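Mikby hand gripper kit, first impressions

29 June 2018

Quick one, typing this over lunch. So the Mikby kit. Ordered the two-gripper set from Storkitz, 3480 all in, the single is 2000. Not cheap. Two black handhelds, cables, a power brick, and a manual that is mostly warnings. Setup took me 20 minutes, most of it hunting for the right port.

Went straight to fruit. Round, slippy, bruises if you squeeze too hard, and you can eat the test set later.

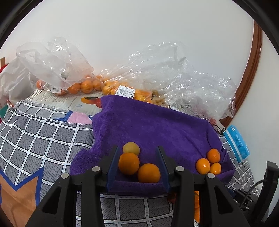
Oranges and mandarins on the purple towel. Blue pads on the jaws.

Good stuff first. Pads are great. My old Vellau had hard plastic tips and left dents in everything, these have some give. Jaws open plenty wide for a big orange. Linkage feels tight, no wobble that I can find yet.

Not so good: the cables. They go everywhere and get in front of your hand all the time. Also the grip gets tiring, I did 46 pickups and my thumb was done. Ronaldo Xavier over at Fontes says you get used to it, but he has hands like shovels so who knows.
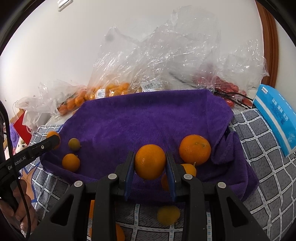 Small fruit is harder than big fruit, wich I did not expect. You come in a bit off center and it just rolls away. Going slower helps. So does a towel, on the bare tablecloth I was chasing things all over.

Would I buy it again? The single, yes. The pair only if you realy need both hands. Storkitz takes returns till the end of July so I have time to decide. Eggs next, maybe.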